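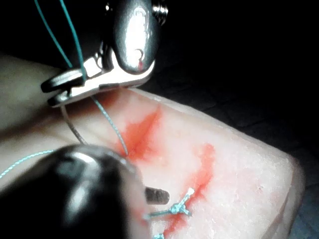 One pitcher at Flutesthorpe objected that a door fee of 2 dollars shut out the residents the fund was meant to serve.

Figure 2. Teal suture thread and tied knots on a pale pad.

7/9/21 | By the Langlois Local Giving Group

4.2 Door income
Fees were waived at Wuson from March. Attendance rose to nearly 40, while the median award fell by 9 percent. Vote shares were not affected.

Contact | © Langlois Local Giving Group | Back to top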